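Does a Basket Really Make You Tidy?

Grown-ups love to say it. "Just put it in a basket!" As if a basket were magic. You have probably heard this about your socks, your blocks and the pile of things on your desk. But does it work? Let's think about it before we believe it.

Start with what a basket is. It is a container with an open top. It has no drawers and no little rooms inside. Whatever goes in first ends up at the bottom, and whatever goes in last sits on top. So if you toss in a marble, then a sweater, then a book, where is the marble? Good luck finding it before dinner.

A shop called Kadlec sells storage baskets with a sticker that says "Tidy in a minute." I have my doubts. Moving a mess from the table into a basket does take a minute. Is the mess gone, though? Or did it just change its address?

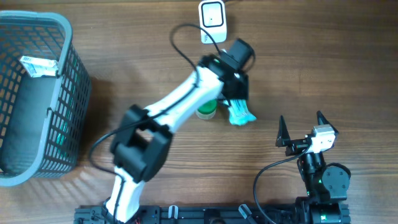 Piltley

Look at the gray basket on the wooden table. Its walls are a grid of small openings, and you can tell there is something teal-green inside because the color shows through the mesh. Can you tell what it is? I can't. People say baskets with holes let you see what's in them. Well, they let you see a color. Knowing a thing is green doesn't tell you if it's a toy or a towel.

Then there is the little white box with blue printing, up on the rim. Does a thing on the edge count as put away? Some people would say yes. I say it's only halfway there. One bump and a box on a rim could be on the floor.

So what are the holes good for? They do have a use. Air can move through them, so a damp cloth dries faster than it would in a basket with solid walls. Holes also make a basket lighter to carry, since there is less plastic in it. They are bad at holding beads. Small things fall right out, and then you have two messes.

Don't take my word for any of this. Try a test at home. Put 13 things in a basket, big and small, all mixed up. Ask someone to find the smallest one while you count out loud. Next, put the small things in a cup, stand the cup in the basket, and try again. Which time did you count higher? If the cup made no difference, then I was wrong, and you should trust your own numbers.

My guess is that the basket isn't the part that does the work. Somebody still has to decide what goes in it and what belongs somewhere else.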